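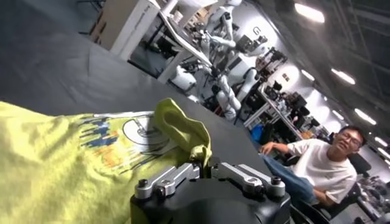

How long should a homemade oatmeal and honey mask stay on your face?

Eleven minutes is enough for most people. Rinse it while it still feels soft to the touch. If it has gone stiff around the nose and chin, it has been on too long, and you will end up rubbing to get it off.

To make one mask, grind two tablespoons of plain rolled oats in a clean coffee grinder until they look like flour. Stir in one tablespoon of warm water and one teaspoon of honey. Let the bowl stand for a few minutes so the oats swell. If the mix runs off the spoon, add more oats. If it crumbles, add water a few drops at a time.

Try a little on the inside of your arm the day before you use it on your face. Skip it if you react to oats or honey.

Tie your hair back and wear an old top. Spread the mask with the back of a spoon or a flat brush, and keep it away from your eyes and lips.
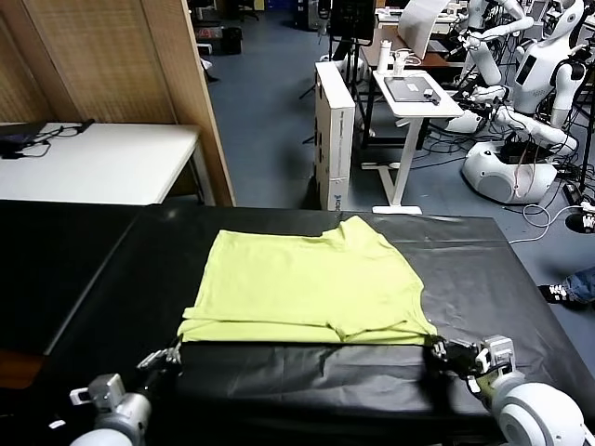 Ngaio Ashby wrote to say that she leaves the honey out in summer and uses plain yogurt in its place, and that hers comes off more easily with a damp washcloth than with splashing.

Yogurt works fine in the same amount. Use the unsweetened kind, and cut the water by half.

Rinse over a bowl, with a strainer in the sink drain. Ground oats swell in the pipe and can slow it down. Empty the bowl into the trash or the compost.

Don't save leftovers. There are no preservatives in the mix, and it can spoil even in the refrigerator. Dry ground oats will keep in a lidded jar in the cupboard, so you can grind almost 45 tablespoons at once if several people in the house use them. Write the date on the lid.

Once a week is plenty for dry skin. Put on your usual moisturizer afterward, while your face is still slightly damp.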